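I bought the Evham magnetic screwdriver kit in August to replace a set I had worn out over several years of fixing office computers. It has had steady use since then. This review covers the driver, the bits, the case and the parts tray that comes with it. I paid full price for it.

**What you get**

- One driver handle with a locking collar
- 30 bits in a foam-lined case
- One 5-inch extension
- A flexible shaft
- A magnetic parts tray
- Two plastic pry tools

There is no wrist strap. There is also no printed guide to the bit sizes, so you have to read them off the bits themselves. The marks are stamped and small. I put strips of masking tape on the lid and wrote the sizes on them in marker, which took ten minutes and should have been done at the factory.

**The handle**

The handle is aluminum with a rubber sleeve. It weighs more than my old one, and for the first few days I kept setting it down between screws. I stopped noticing after that. The cap on the end spins freely, so you can rest a palm on it and turn the shaft with your fingers. The cap on mine is smooth and has no side play.

The locking collar holds a bit firmly. You pull it back to release. With greasy hands it slips, and with thin gloves it is worse. The knurling on the collar is too fine. The older Gallagher driver I used before had coarser grooves and I could work it with gloves on.

There is no ratchet. Most of the screws in an office desktop come out in a few turns, so I don't miss it. If you assemble racks or furniture, buy something else.

**The bits**

The Phillips bits are the ones I use every day, and #2 does most of the work on cases and power supplies. The #1 fits drive screws and most laptop bottoms. Both have kept their edges. The #2 has a little shine on the tips now and still seats properly.

The Torx bits are good. The small ones, T5 and below, are a tight fit, which I prefer. One of them arrived with a burr on it. I took the burr off with a file.

The hex bits are the weak part of the kit. The largest rounded off on a desk bolt that was not especially tight. I wrote to the seller and had a replacement in a week, and the replacement has been fine so far.

I have never used the triangle bits. I expect some people need them.

**Inside a case**

My usual job is an office tower on its side with the panel off: swap the memory, change a drive, clean the fan, check the supply. What matters there is reach and whether the screw stays on the bit.
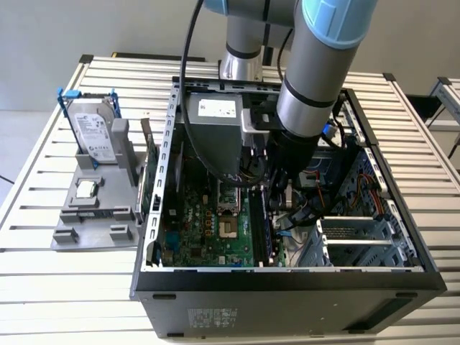
Zachary Cloutier wrote to me after I posted the first part of these notes and said I was making too much of the magnet. He uses the same kit and had no trouble holding standard case screws, but he found that the long extension lost most of the pull, so a screw would hang on at the start and drop when he tilted the driver. He suggested leaving the extension in the case and buying a single long #2 driver for the deep mounting points.

I tried it his way with a Miltach long driver and he has a point. The extension on the Evham has some wobble where the bit seats, and you feel it at full reach. With the bit directly in the handle the magnet is strong enough for any steel screw I have tried. With the extension it holds the short ones and drops the heavier ones if you bump it.

The flexible shaft is not worth much. It twists before the screw moves. It works for running in a screw that is already loose, and I have used it twice.

**The parts tray**

The tray is a shallow steel dish with a magnet under it and a rubber ring on the base. It sticks to the side of a metal cabinet and stays there. I keep screws from each job in it and take them out in the order they went in. It is big enough for one machine at a time. If you strip two at once you will mix them up, so get a second tray or use cups.

Keep it away from old hard drives. The leaflet in the box says so too, in very small type.

**Pry tools**

The plastic is a bit soft. One has a bent tip already. They are fine for releasing a front cover or easing a stuck clip, and I would not use them on a laptop screen. I keep a Jometia nylon spudger in the drawer for that. The Jometia one is stiffer and has lasted longer than I thought it would.

**Working around the memory slots**

I added this part after two readers asked about tight spots. You don't need a driver to change memory, but you may need one to move a drive cage or a bracket that sits over the slots. The Evham handle is wide. In a small case it can hit the cage before the bit is straight on the screw, and that is when heads get chewed up. Turn the case so you come in from the open side, and use the short extension from an older set if you have one.
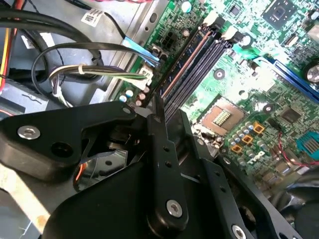 *Dell motherboard, with the case open.*

**The case**

It closes with two latches and has survived a fall from the bench with nothing lost. The foam grips the bits a little too well when new. The slots loosened up after a month and now they come out with one finger. The lid does not stay open by itself, which is annoying on a crowded desk.

**How it compares**

| | Evham | Gallagher (old) |
|---|---|---|
| Handle | Heavy, wide | Light, narrow |
| Collar | Too smooth | Better grip |
| Phillips bits | Very good | Good |
| Hex bits | Poor | Fair |
| Tray | Included | None |

The Gallagher kit is no longer sold where I live. If you can find one used with a full set of bits, it is the better choice for small cases.

**Rating**

4 out of 5. I took a point off for the hex bits and the extension. I would buy it again for desktop work, and I would order the long #2 driver at the same time.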